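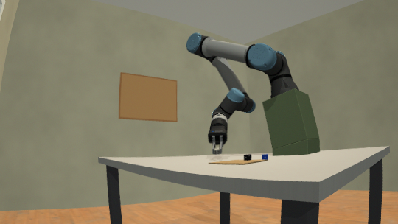
Haf Sayce wrote to tell me I've been oiling my cutting boards wrong for years, and she'd like me to please stop recommending olive oil to people. Fair enough, Haf! I did say it in an old post, and I've since had a board go sticky and smell like an old crayon box, so I'm taking it back. Food-grade mineral oil is what I use now. The drugstore kind is fine as long as the label says it's safe to swallow, and one bottle lasts me ages.

So, boards. I own far too many of them (my husband says one more and he's building a shed), and here's how I look after the wooden ones these days.

## Washing

Hot water, a little dish soap, a quick scrub on both sides even if you only used one. Wetting just the one face is how you get a board that rocks like a boat every time you chop an onion. Then towel it off and stand it on its edge. I lean mine against the backsplash with a gap behind, and they're usually ready to put away by bedtime.

Never the dishwasher. I know, I know, but I lost a lovely maple one that way — it split right down the glue line — and I'm still mad about it.

## Smells and stains

For garlic and onion I sprinkle on coarse salt, cut a lemon in half and rub it around with the cut side down. Leave it for 15 minutes, then rinse. Beet stains I mostly live with. Gwilym Gronow swears by a paste of baking soda and water, and I tried it after a borscht weekend and got most of the pink out, though it left the wood feeling fuzzy and I had to sand it afterward.
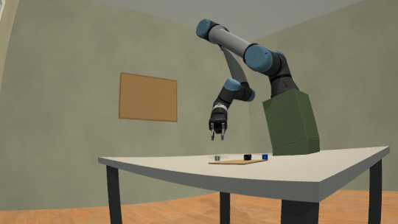

*Page last changed: Jul 6, 2025*

## Oiling

Make sure the board is bone dry first. I wait overnight. Pour on more than you think you need, spread it with an old T-shirt scrap, do the edges and especially the end grain (it drinks the stuff), and let it sit for at least 6 hours. Wipe off whatever's left on top.

A brand-new board gets this three times in its first couple of weeks. After that I go by the water test: flick a few drops on, and if they bead up, leave it alone. If they soak in and go dark, out comes the bottle.

## Getting rid of knife marks

Sandpaper! Start with 120 grit if the grooves are deep, then 220, always going with the grain. Between the two I wipe the board with a damp cloth and let it dry, which raises all the little fibers so the finer paper can take them off. Oil it when you're done.

## A warped board

Lay it on a damp towel with the hollow side down, put another dry towel over it and leave it overnight with nothing heavy on top. In the morning stand it on edge to dry slowly, away from the oven. It worked on my bread board and did absolutely nothing for the long skinny one, so I use that for holding cheese.

Oh, and oily rags: spread them out flat outside until they're stiff before you toss them. Mineral oil isn't the bad one, but linseed can heat up by itself in a wadded rag and I'd rather you had the habit.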